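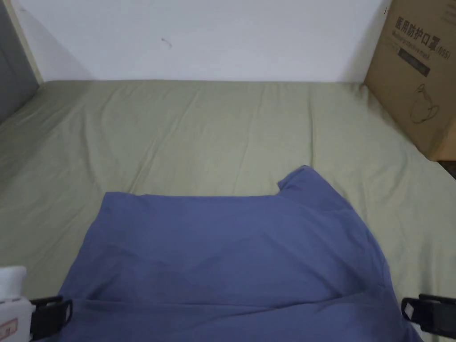
Landbridge has opened submissions for its next anthology, a book of short prose about housework. The working title is Put Away, and the editor is Wenceslao Chávez, whose stories and reviews will be familiar to readers of this newsletter. The press wants true accounts and fiction, from published and unpublished writers, on any part of looking after a home: washing, cooking, mending, sweeping, paying someone else to do it, or leaving it undone. Pieces can be very small in scope. A blue-grey T-shirt lying flat on a pale green fitted sheet is enough to start from, provided the writer knows who is going to fold it and what that person is thinking. Work that goes the other way and takes in a whole street or several generations of a family is equally welcome.

The upper limit is 1000 words for each piece. There is no lower limit. Writers may send up to two pieces, in separate files, and both will be read. If you send two, please don't write them as a pair that only makes sense together, as one may be taken without the other.

Chávez told us that the idea came out of the reading he did for the press's last open call, which had no theme. A good number of the strongest entries had a domestic job going on somewhere in the background, and the writers often seemed to be hurrying past it to reach what they thought was the real story. He kept wanting to go back to the sink. He took the idea to Landbridge in November and the press agreed to it at the following meeting.

He is keen to hear from people who do this work for a living. Cleaners, carers, hotel and laundry staff, live-in help and people who have worked in school kitchens have all appeared in fiction many times, he says, but mostly as seen by somebody else in the room. He would also like pieces from people who cannot do the work themselves, or can only do part of it, and have had to get used to another person's way of loading a dishwasher or hanging up a shirt. "I don't want the book to assume that everyone in it can reach the top shelf," he said.

He gave us a short list of what he is less likely to take. Recipes with a memoir wrapped round them are one thing he has seen a lot of. Tips are not wanted. Poems are outside the scope of this book, though prose poems will be considered if they are laid out as prose and the writer is happy to have them sit among the stories without a label. Humour is fine. Anger is also fine, and he expects a fair amount.

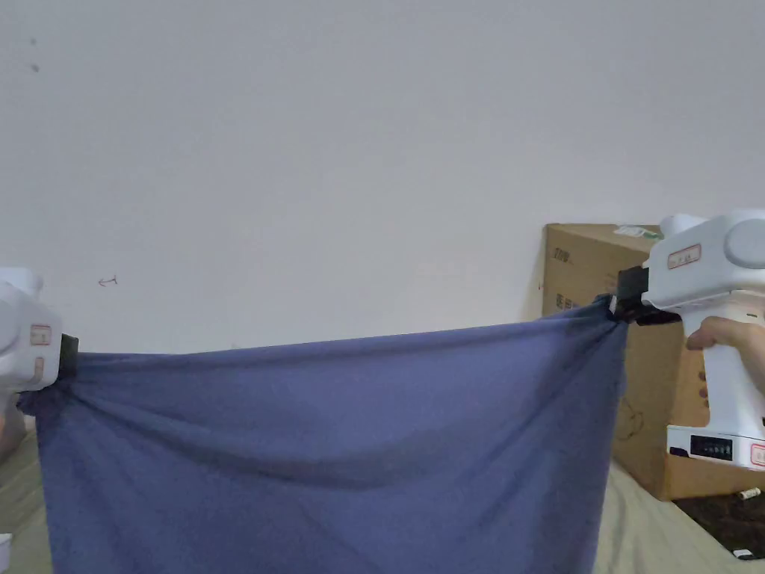 Newsletter No. 2

Translations can be sent, as long as the translator has permission from the author or the estate and says so in the covering note. The original text should be attached. Translators will be paid the same fee as writers and named on the same line in the contents list. Where author and translator are both living, the fee is paid to each of them in full and not divided. The extra cost is being met by the Bùi bequest, which has supported translated work at the press before.

Payment is a flat fee per piece, made on publication, along with a copy of the book. The amount is given in the guidelines on the press's website. Copyright stays with the writer. Landbridge asks for first publication in English and for the right to keep the piece in print in the anthology, including the ebook and the large-print edition. After the book is out, writers are free to place the work wherever they like, with a line saying where it first appeared. Pieces that have been posted on a personal blog are eligible if they are taken down before the contract is signed. Work that has appeared in a magazine, online or in print, is not.

The first printing will be around 1000 copies, in paperback. The large-print edition will come out on the same day as the ordinary one. This is a change for Landbridge. Its previous anthology was available in large print only after a delay, and several readers wrote in to complain about it, with good reason. There are no plans for an audio version at present. Contributors will be asked whether they would agree to one so that the question does not have to be settled later by letter.

How to send work

Submissions should be made through the form on the website. The form saves as you go and does not time out. If you cannot use it, you can send your piece by post to the Landbridge office, typed or clearly handwritten, with your name and a way of reaching you on a separate sheet. Recorded submissions are accepted too. Someone at the press will type up the recording and send you the text to check before it goes to the editor.

Please keep your name off the piece itself. The first reading is done without names, and Chávez will only be told who wrote what once he has made his longlist. A covering note is useful but need not say much. You don't have to list publications, and you don't have to explain whether the piece is true. If it is taken, and it is about real people, the press will talk to you at that stage about names and anything that might need changing.

There is no entry fee. Everyone who submits will get a reply, though it may be a standard one. The press does not have the staff to comment on individual pieces and asks writers not to write back for feedback.

Workshops

The Odasero reading room is running two afternoon workshops for people who would like some help in getting a piece started. Chávez will lead both. They cover the same ground, so there is no need to come to more than one. The session will be mostly writing, with short extracts to read and a break for tea. Participants are asked to bring one ordinary object from home, small enough to go on a shared table, and to be prepared to lend it to another writer for part of the afternoon.

Places are free but have to be booked through the reading room. The entrance is level and there is a hearing loop in the main room. The lift to the upper floor is working again, although the workshops will be held downstairs in any case. If you need a scribe, an interpreter or the extracts in advance, say so when you book and it will be arranged. Going to a workshop gives no advantage in the selection, and you can attend without submitting anything.

A similar event had been planned for Grumau. It has been put off while the arts centre there finds another room, and those who had already asked for places will be contacted directly.

Submissions opened on Jan 27, 2025. The closing date is on the website with the guidelines, and pieces sent by post need to arrive by that date, so allow a few days. The longlist will not be made public. Writers on it will be told privately, and anyone who has had an offer elsewhere in the meantime should let the press know so that the piece can be withdrawn.

Questions about eligibility, formats or payment should go to the Landbridge office and not to the editor. Members who would like the guidelines on paper can ask for them to be enclosed with their next copy of this newsletter.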